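Search products Go

Furkero Twin Tabletop Arm Kit: should you budget for one?

Skuvport stocks the Furkero kit as a complete package: two arms, one mounting bar, both cable sets. We sell it, and we still think a good share of the people asking for quotes should wait. The Furkero brochure says "ready in a day." Our own bench setup took 6 days, and most of that went to cable routing.

The arms bolt to the bar at the front of your table, so plan for a bench that won't flex. The total mounted weight is 163 pounds with the base plate. Ask whoever owns the bench before you order. 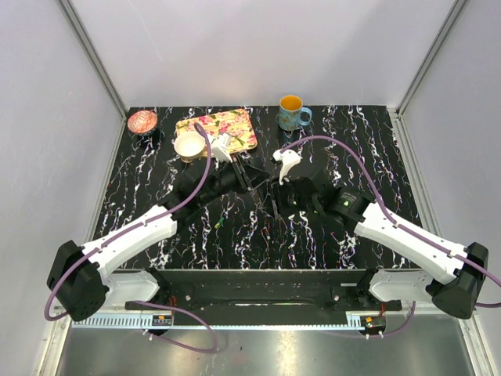 What the quote leaves out

Cables. They run outside the arms, and they need slack to swing over the work. If you clear dishes or handle anything with a handle or a rim, allow for snagging and buy a spare set at $188.

Gripper fingers. Furkero calls them long-life. We'd put two extra pairs in the first year's budget and be pleased if they went unused.

Enclosure. Sold separately. The Wulura panel set fits and costs $643. Light walls help if you plan to use cameras.

Your time. There is no line for it on the form, and it will be your biggest cost.

Before you order

Write down one job you want done and how often it comes up. If it's clearing a tray and a couple of bowls, price a person doing it first. Returns are accepted only if the bar hasn't been drilled.

Comments (3)

benchrat: Does the spare cable set cover both arms or just one?

Skuvport: Both.

kwan_lab_buyer: Ordered in May. The cable advice is fair. Still not sold on the software.

Contact Skuvport | © Skuvport | Back to top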